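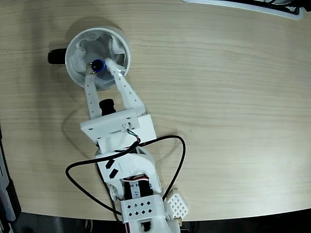
White mug, black handle, lining material folded against the inner wall.

The case for the mug as a pen holder is usually made on grounds of thrift. I think it can be made on geometry alone. A pen holder has to do two things: keep the pens upright enough to grab, and stay put when one of them is pulled out. Most products sold for the purpose do the first and neglect the second.

I used a Zalodura desk organizer for 16 months. It has six square compartments, each sized for a few pens, and it weighs very little. Pull a pen out at an angle and the whole unit follows. The compartments are also deep enough to swallow a short pen up to the clip, so the user ends up pinching at the last bit of barrel with two fingertips. The Weltgate version adds a drawer and has the same fault.

An ordinary 355 ml mug is heavy for its size, has a wide base and a thick smooth rim, and comes with a handle that lets the other hand steady it. The shape is round, so no pen gets wedged in a corner. Its weakness is the bottom. A hard glazed floor lets a lone pen slide until it lies nearly flat across the opening, and metal tips hit the ceramic every time.

Lining fixes most of this. Crumpled paper or soft packing sheet, pushed down and then up the sides, takes up the spare diameter and raises the floor. The folds do the work of compartments without fixed walls. I would leave the lining loose and replace it when it goes flat, which in my case is every March. Cutting a neat foam disk is a waste of effort — it raises the floor but does nothing for the sides. 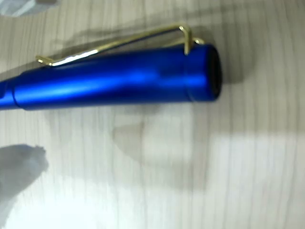

Blue barrel, gold-colored wire clip. The bend sits near the end of the pen.

Clips deserve more attention than they get in this discussion. A wire clip stands up from the barrel at its bend, and that gives the fingers something to catch on. Stored tip down, a pen like this one presents the bend at the top, near the rim, where the hand arrives first. A flat stamped clip lies closer to the barrel and offers less. The cost is that a wire clip can hook a fold of lining if the pen goes in clip end first. Put it in tip down.

The common objection is capacity. An organizer will hold more, and that is true. Mine was rated for 30 pens. I have never needed that many within reach, and past 10 the search takes longer than the writing. The surplus can go in a drawer.

I would also keep the mug on the side of the writing hand, handle outward, far enough back that a sleeve clears the rim.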